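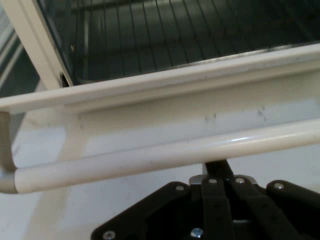 Toaster oven on a shared kitchen circuit - breaker trips after several minutes

Last updated: February 15, 2024

ohmward
I have a 15 amp branch circuit feeding the counter receptacles on the north wall. The toaster oven draws 12.5 A on the bake setting, measured with a Tukance clamp meter on a line splitter. Alone it runs without trouble. With the coffee maker on its warming plate the breaker holds for several minutes and then opens. The warming plate adds less than an amp. Total is under 14 A, so I don't see why a 15 amp breaker should trip at all. The panel was replaced in August and the breakers are new.

fourwire_dan
Is the refrigerator on the same run? A compressor start plus a steady 13 A would do it.

ohmward
No. Refrigerator has its own circuit. I turned the breaker off and walked the house. It kills four receptacles on the counter and the light over the sink, nothing else.

pelham_k
The light counts too, although if it's LED it won't matter much. More to the point, a breaker is a thermal device over that kind of time span. The trip curve is published at 40 degrees C ambient. If the inside of the panel is warmer than that, the breaker carries less than its rating before it opens. Where is the panel?

ohmward
Garage, exterior wall, and the position is directly next to a double pole 30 for the water heater. The light is a single LED fixture.

pelham_k
Then check whether the water heater is running when it trips. Two loaded breakers side by side heat each other. You can move the 15 to a slot away from it if the wire reaches. Also check the torque on the terminal screw. A loose termination makes heat right at the bimetal.

fourwire_dan
I don't buy the ambient explanation. Garage in February is cold. Loose screw, fine, I agree with that part. But a 15 amp kitchen counter circuit is wrong to begin with. Counter receptacles are supposed to be on 20 amp circuits, two of them, and lighting isn't supposed to be on them. Fix that and the question goes away.

ohmward
House was built long before that requirement. The wire is 14 gauge, so I can't put a 20 on it.

fourwire_dan
Right, do NOT put a 20 on 14 gauge. I mean pull new 12 gauge.

rsm_855
Pulling new cable through a finished wall is not a fair answer to "why does it trip." He asked for a cause. What is the line voltage under load? A heating element is resistive, so low voltage means less current and high voltage means more. If the utility is giving you 125 V in the evening, the oven draws more than it did when you measured it.

ohmward
Readings from tonight, all at the counter receptacle:

No load, 123.1 V
Oven on bake, 116.9 V
Oven plus warming plate, 116.4 V

rsm_855
You are losing more than 6 V at 12.5 A. That is half an ohm in the path. Fourteen gauge copper is 2.5 ohms per 1000 feet, so you would need nearly 100 feet of cable one way to explain it with wire alone. How long is the run?

ohmward
40 feet, maybe less.

rsm_855
Then you have a bad connection. Wire accounts for 2.5 V. The other 3.7 V times 12.5 A is 46 watts going into a splice, a receptacle or the breaker terminal. I would stop using the oven there until you find it.

pelham_k
Agree with rsm. Measure from the breaker screw to the neutral bar with the oven on. If it sags there as well, the problem is upstream. If it reads 122 or better, open the receptacles one at a time and look for push-in terminals.

fourwire_dan
Part of that drop could be the service. But yes, check the backstabs first.

ohmward
Panel cover off. 122.4 V at the breaker with the oven on, so the service is fine. However, the hot screw on this breaker took close to half a turn before the torque driver clicked. Insulation is a little brown for the last quarter inch. I cut it back, restripped it and torqued it to the label value. Counter voltage with the oven on is now 118.2.

rsm_855
Better, but 4.2 V from screw to receptacle is still too much. There is a second bad joint. Keep going.

ohmward
First receptacle downstream is push-in, feed and load both. Replacing all four with screw-clamp types from Doucet this week. I will post voltages after.

Related topics
Clirkix panel: which slots accept tandem breakers
Vanditix under-cabinet lights flicker when microwave runs
Voltage drop worksheet, 14 and 12 gauge copper
Push-in terminals: replace all or only the warm ones?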